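Ranger un rayonnage en fil blanc par couleurs – la méthode rapide

Bon, on me redemande ça depuis avril, alors je mets tout ici une fois pour toutes. C'est pour un petit coin boutique, un libre-service, une réserve visible du public. Marche aussi dans un cellier si vous avez la place.

Il vous faut : un rayonnage métallique à fil, blanc de préférence, un chiffon microfibre, un mètre, des étiquettes, des serre-câbles si le mur n'est pas droit. Chez Zellach les montants se clipsent sans outil, chez Ollex il faut un maillet caoutchouc. Les deux tiennent.

1. Vider. Tout. Pas étagère par étagère, sinon on remet les choses au même endroit par réflexe. Cartons par terre, un carton par produit.

2. Nettoyer les fils. Eau tiède, goutte de savon, on essuie dans le sens des fils. Les angles des montants ramassent tout, passez-y une vieille brosse à dents.

3. Régler les hauteurs. Mesurez votre flacon le plus haut, ajoutez deux doigts. Ne mettez pas le même écart partout, on perd un étage à chaque fois. Profondeur chez moi : 400 mm, largeur d'un module 95 cm. Laissez le passage libre devant, surtout si une machine est posée à côté : la porte doit s'ouvrir en grand sans toucher le montant.

4. Choisir l'ordre des couleurs. Une couleur = une rangée, ou une demi-rangée si vous avez peu de stock. Les petits pots en haut, couvercles foncés ensemble, sinon ils disparaissent derrière les bouteilles. Ensuite l'ambre, puis le rouge, puis les verts et les jaunes, l'orange en bas. Pas besoin de suivre l'arc-en-ciel, ce qui compte c'est que deux teintes proches ne se collent pas. Ambre contre orange par exemple : à trois mètres on ne voit plus la différence.

5. Remplir de l'arrière vers l'avant. Bouteilles serrées, côte à côte, bouchons allignés. Les cannettes et briques vont au fond de la rangée, les bouteilles devant. Les sachets c'est le plus pénible – ça glisse, ça gondole. Debout, bien tassés, et un produit rigide au bout pour les caler.

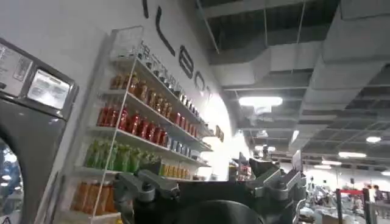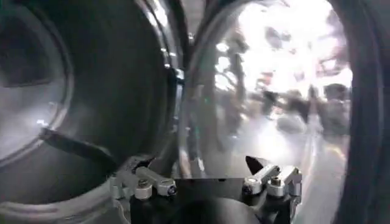

Temps de lecture : 4 min

6. Le dessus du meuble. On a tendance à y empiler les cartons vides. Non. Une boîte transparente, point. L'acrylique laisse passer la lumière et on voit ce qu'il y a dedans, ou qu'il n'y a rien. À dépoussiérer au chiffon sec, jamais de produit à vitres avec alcool, ça finit par blanchir.

7. Le mur. Des lettres noires sur un mur blanc, c'est lisible de loin et ça vieillit bien. Gardez une bonne main de vide entre le haut du meuble et le bas des lettres, davantage si vous posez une boîte dessus. Adhésif mat plutôt que brillant, surtout avec un éclairage fort. Pour Lernosthorpe on avait pris du brillant au début, illisible dès qu'on se décalait. Refait en mat, 14 lettres, une matinée.

8. Étiqueter. Une étiquette par rangée, sur le rebord avant, à gauche. Texte court : nom, format. Si c'est trop petit pour être lu debout, c'est trop petit. Référence interne au dos, pas devant (chez Leckie ils vendent des porte-étiquettes à clip, réf. 591, qui vont sur le fil sans bouger).

Erreurs fréquentes

– Mettre le lourd en haut. Le fil plie, et le meuble bouge quand on se sert.
– Tourner les flacons n'importe comment. Étiquette face au client, toujours.
– Mélanger deux couleurs « en attendant ». On attend longtemps.
– Laisser un trou au milieu d'une rangée. Avancez ce qui reste, le vide passe derriere.
– Oublier la fixation murale. Deux points en haut, minimum.

Entretien

Un tour rapide chaque soir : on avance, on aligne, on retire ce qui fuit. Une fois par mois on vide une seule rangée et on nettoie dessous. Le mois suivant, une autre. Sol compris, les fils laissent passer les miettes et la poussière tombe jusqu'en bas.

Si vous changez de gamme, gardez la place de la couleur même si le produit change. Les habitués cherchent « le rouge », pas le nom.

À venir quand j'ai le temps : les bacs coulissants, et comment couper un fil proprement sans abimer le revêtement.

Contact – Mentions légales – © 2023 Tous droits réservés – Retour en haut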